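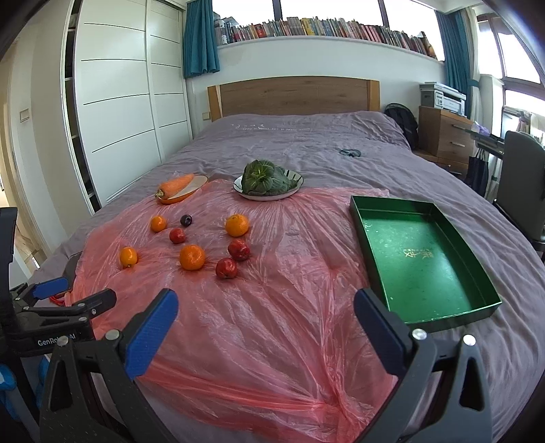 Notes for the Girkport talk, chemistry and materials session. Water to hand. Clicker tends to skip, so go slow on it.

Opening. Hi everybody, thanks for staying on past coffee. I'm talking about water sticking to clay, and I promise it gets better than it sounds! Say thanks to Thảo Văn up front, not at the end when people are packing their bags. Thảo ran most of the measurements I'm showing, and built the sample cell, and rebuilt it in November after I overtightened the lid (mention that or don't, see how the room feels).

Slide 2, why clay. Clay is a stack of very thin sheets, like a deck of cards somebody left in a damp garage. Water gets in between the cards and pushes them apart. Wave hands here. If you've ever had a cracked basement wall you already care about this. Ask who has one. Wait for hands.

Slide 3, the question. We know water gets in. What we wanted to know is how it sits once it's in there, and how much it can still move about. Water in a glass tumbles all over the place. Water squeezed between two sheets has a wall right at its back, so does it slow down, and does it slow down the same amount in every direction? Leave the question hanging and drink some water.

Slide 4, samples. All the clay came from the Prultby pit, one batch, ground and sieved by us. We made 192 samples, each sealed at its own humidity. Don't go into the salt solutions unless asked. I lost ten minutes to salt solutions last time.

Slide 5, the cell. Flat aluminum can, thin window, Willems seal around the rim. Point out the spacer. People always ask about leaks: we weighed every can before and after, and threw out the data from any that changed.

Slide 6, the runs. 1,348 scans altogether, on the Medora spectrometer. Neutrons are great for this as they really notice hydrogen and mostly sail through aluminum. For the students: we bounce neutrons off the water and look at how much energy they pick up or lose, and that tells us how the water was moving. Okay to skip if the room is all scattering people.

Slide 7, the big plot. SLOW DOWN. Say what the axes are before anything else. Humidity along the bottom, spacing between sheets up the side. Point at the first step, that's one layer of water going in. Then the flat part, then the second step. I love this plot. The steps are sharper going up than coming down, and I don't fully know why, and I'm going to say so.

Slide 8, motion. With one layer, the water slides sideways pretty well and hardly moves up and down at all. With two layers it loosens up. Compare the red and blue curves, leave out the green one (it's the empty can).

Slide 9, heating. We took a few samples up to 600 kelvin to drive everything out, then put them back in damp air. The water went back in, but the steps had shifted. Could be the charge on the sheets, could be damage at the edges. Thảo leans toward edges and I lean toward charge, and we have a lunch riding on it.

Slide 10, what's next. Cold runs, down to 200 kelvin, to see whether a single layer can freeze in any way we'd recognize. Beam time is requested. Fingers crossed.

If I'm running long, cut slide 9 and go straight to 10.

Likely questions: Did you try other clays? (Two, early days, too messy to show.) Why not X-rays? (We did, for spacing only, backup slide 12.) Can I have the data? (Yes! Email me, address on the last slide.)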